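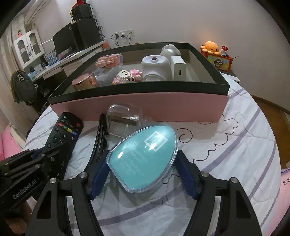

Slide 1. Teal case over a round table.

Speaker notes - "Standing, Sitting, Staying Inside: Anthem Rules for Club Teams"
Elínborg Egilsson, Saturday morning session, 25 minutes plus questions

Start on time. People will still be coming in from the coffee.

Good morning. My name is Elínborg Egilsson. I coached at Beltthorpe for 11 seasons and I now write player handbooks for amateur leagues. I'm going to talk about one page of the handbook, the page on what players do before the game while the anthem is played.

Ask for hands: who has a written rule on this? Wait. Then ask who has read it in the past year.

Slide 2. What leagues have on paper

We asked clubs to send in their handbooks and got 483 back. Most of them say nothing at all about the anthem. Of those that do, the usual wording is one line: "Players will show respect." The line leaves the coach to decide what respect looks like, usually five minutes before kickoff with parents watching.

Don't read the table out. Give them a moment to look at it.

Slide 3. The Prorside game

Keep this short, some of them were there. In September two Prorside players knelt at an away game. The home announcer said something over the speaker about it. The coach benched both players for the first half, then put them back in when the captain asked him to. By Monday the club had letters from both sides, and both sides quoted the same line in the handbook.

I spoke to the coach later. He told me he had no strong feeling about the kneeling. He benched them as he thought the rule required it. It didn't say that. It didn't say anything you could check.

Pause here. If someone wants to argue about kneeling itself, say we'll have time at the end.

Slide 4. Three ways to write it

First way: everyone stands. Ekton uses this. It is short and clear, and you have to be ready to enforce it against your best player. Ekton put the penalty in the same paragraph, a one-game suspension, so a family sees it before they sign. They lost 4 players over it in the first year and they'll tell you that if you ask.

Second way: players may stay in the locker room. This is what Bajwa does. Teams come out after the music. It takes the question off the field, and some veterans' families in town were unhappy about it. The club president went and met them. That took a couple of evenings and I think it was time well spent.

Third way: each player decides, and no coach or teammate may punish the choice. You need the second half of that sentence. Without it you have the old rule again.

I have a preference and I'm not going to give it from the stage. Catch me at lunch.

Slide 5. Who should be in the room when you write it

Captains, coaches, at least one referee, and the person who runs the speaker system. People laugh at that last one. Mention the Prorside announcer again.

Write it in the off-season. Vote on it before the first practice. Send it home on paper.

If your club plays on school fields, get your own legal advice. School rules can differ from league rules and I can't answer for your district.

Slide 6. Sample wording

Leave this one up. The handout has the same text, 15 lines for all three versions. Copies are on the back table, and people can take one for their board.

Skip slide 7 if it's past 10:40.

Slide 7. Visiting teams

Tell the other club your rule in the same email as the parking directions. Ask for theirs. Beltthorpe has done this for two seasons and the referees like it.

Questions. Repeat each one into the microphone before answering.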